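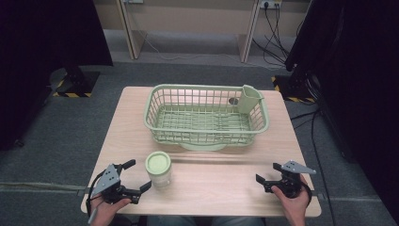

沥水篮积水与水垢:排水坡度到底要多少?

版块:厨房与收纳 > 水质与清洁

楼主 灰口铸铁
本地自来水硬度偏高,用试纸测得总硬度306 mg/L(以碳酸钙计)。塑料沥水篮用了五周,底部格栅和筷子筒底开始结白垢。目前放在台面上,未做倾斜。问题两个:
一、底部垫高能否明显减少残留水?
二、除垢用柠檬酸还是白醋?

2楼 Usdale老用户
先垫高。后侧垫5毫米,导水口朝水槽,残留水会少很多。水垢来自蒸发,水走得快,垢就少。

3楼 半桶碱
不同意2楼只谈坡度。格栅条上挂的水膜靠表面张力,5毫米垫高影响很小。关键在餐具入篮前甩水,以及通风。筷子筒单独处理,深筒底部湿度最高,篮体干了它还没干。

4楼 Usdale老用户
水膜和底盘积水是两回事。楼主没说清是哪种。垫高解决后者。

5楼 灰口铸铁
两种都有,筒底最重。筒是挂在篮角上的,可以取下。

6楼 Teodoro Ayala
除垢给个配比:食品级柠檬酸19克,温水800毫升,浸泡半小时,软刷刷格栅交叉处,清水冲净。水温别超过50度,塑料件受热容易变形。白醋浓度低,时间要加倍,气味也大。

7楼 半桶碱
配比可以。补充一条:柠檬酸不要和含氯漂白剂同用,也不要前后脚用,中间必须冲净。

8楼 石英砂
306的硬度,除垢只是周期性劳动。装软水器更彻底。我家用的Gindix台下机,软化后沥水篮基本不结白垢,再生盐每月约一袋。

9楼 半桶碱
为一个沥水篮装软水器,成本不成比例。而且软化水钠含量上升,饮用龙头要单独留管。

10楼 石英砂
热水器和水龙头起泡器也受益,账不能只算沥水篮。饮用管另走,同意。

11楼 灰口铸铁
回报一下。后侧加了硅胶垫,筷子筒每晚取下倒扣。按6楼配比泡过一次,格栅上的垢全掉,筒底还剩一圈,准备再泡一遍。软水器暂不考虑,租房。

12楼 Usdale老用户
筒底那圈可以用纸巾浸柠檬酸溶液敷上,比整筒浸泡省液。敷一小时再刷。

13楼 半桶碱
坡度的作用我保留意见。楼主同时改了垫高和倒扣,两个变量分不开。想验证的话,下个月只留一项。

14楼 灰口铸铁
行,先撤硅胶垫,倒扣照旧,四周后再看底部。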